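Against the editable post

Elfriede Wallner

Most forum software now lets an author change a post at any time after it is published. Prikport has done so since its second release, and Flaltell copied the behaviour last August. I think both are wrong, and that the old rule, under which a post closes a short while after it goes up, should come back as the default.

A support thread is a log. Someone reports a fault, someone else suggests a change to a script, and the first person says what the change did. Each reply depends on the exact text of the one before. If the opening post is altered on page four, the replies on page one answer a question that is no longer there. A reader who arrives from a search engine has no means of knowing this.

I went through 200 solved threads in the Calloway scripting section. In four of them the code in the first post had been replaced with the working version, so that the accepted answer corrected a mistake no reader could find. Four is a small share. They were also among the most read threads in the section, one with more than 2,000 views. 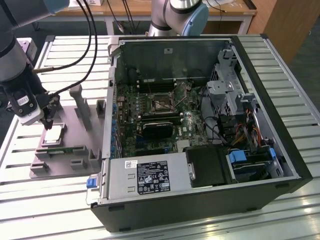 Vol. 4, p. 200

The usual objection is that people make typing errors and ought to be able to fix them. A window of ten minutes covers nearly all of those. For anything later, a second post marked as a correction does the job and keeps the order of events intact.

A stronger objection is that authors sometimes paste in a password or a home address. Moderators should deal with that, and they need a tool that removes a passage and leaves a dated note in its place.

Keeping a public edit history, as Mirnia does, is better than nothing. In practice the history sits behind two menus and is shown as raw text without line breaks, which makes a change in indented code very hard to see. Until it can be read next to the post itself, I would leave the edit button switched off.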